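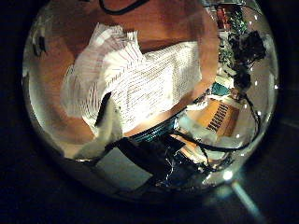

Masard Housewares | Product Documentation and Packaging Department

Reading time: 2 minutes

Masard replaces loose inserts in its glass bowl range

Masard will change the way instruction and care sheets are supplied with its round glass bowls from January. The folded sheet now placed inside each bowl will be withdrawn and replaced by a flat card held against the inner wall of the carton. The change applies to the Cotach and Bustelero ranges.

The decision follows a review of 103 returned and unsold units at the Villanueva packing site. The department recorded the position and state of the printed sheet in each one. Small type in close columns becomes hard to read once the paper has creased across the rows, and a crumpled sheet lying in the bowl is easily taken for packing waste and thrown out with it.

"The sheet carries the cleaning and temperature limits in table form," said Inmaculada Vidal, head of product documentation. "If a fold runs through the table, the customer has to flatten the paper to find the right row. We would like the figures to be legible when the box is opened."

The new card measures the same as the carton side panel and is printed on both faces. Text has been cut from four columns to two, and the type size has been increased. The care table now occupies a single face, with the remaining guidance on the reverse. Wording has been revised in three places where customer services had received repeated queries, all of them concerning sudden changes of temperature.

No item will be packed inside the bowl itself. Thick clear glass shows marks readily, and an object with hard edges can shift against the base during transport. Spare parts and accessories, where supplied, will travel in a separate compartment beneath the lid flap.

Carton dimensions and pallet quantities are unchanged. Retailers do not need to alter shelf plans or order codes. Existing stock will be sold through in its present packaging, and both versions may be on sale at the same time.

"Line trials ran at normal speed with the card in place," said Gudrun Nygård, packaging engineer. "The card is inserted before the bowl, so there is one operation fewer after the glass has gone in."

Replacement care sheets for bowls already purchased can be requested from customer services or from the original retailer. The product name printed on the carton should be quoted.

This website uses cookies to measure visits. Accept | Manage settings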